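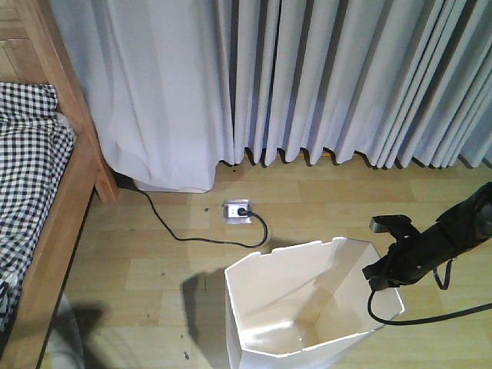

Ivan Derkach has translated 3,478 pages of other people's crime novels and has slept badly through most of them. He took up the trade in Brorkow, where the pay was poor and the winters gave you little else to do. A bed with a checked gingham cover and a long pleated curtain behind it is, he says, all the office a translator needs. "The desk is for invoices," he told me. "I have sent 526 invoices. Some of them were even paid."

His latest is *The Ferry at Emside*, in which a harbor pilot is murdered on page two and stays the most likable person in the book. Derkach did the first draft in one long December.

"The author loves weather," he said. "Every chapter, fog. My language has plenty of words for fog, but by chapter nine I was repeating myself, and so was he."

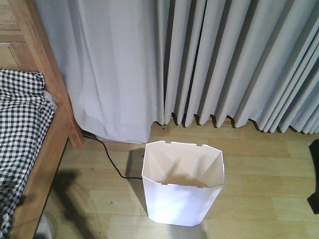 He wrote to the author about it and got back a postcard saying the fog was a character. Derkach gave the character fewer lines.

Did anyone complain? "The first printing was 1,000 copies. We sold 850. If a reader missed the fog, he kept it to himself."

Pylypenko, the small press that hires him, pays by the page and has never, in his telling, paid for a joke. Jokes take him longest. One pun about herring cost him four days and ended up as a remark about a hat.
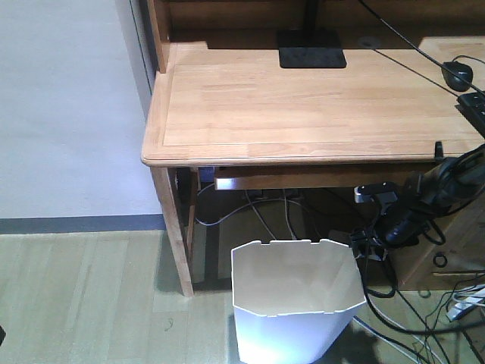
**A wooden desk**

"People ask if I want to write my own novel," he said, with the look of a man who has been asked at weddings. "I've tried. I got to chapter three and started looking for the original."

Next comes *Zarside*, a family saga with eleven cousins, four of them called Peter. He has asked the press whether he may rename two. They're thinking it over, and he has already renamed three.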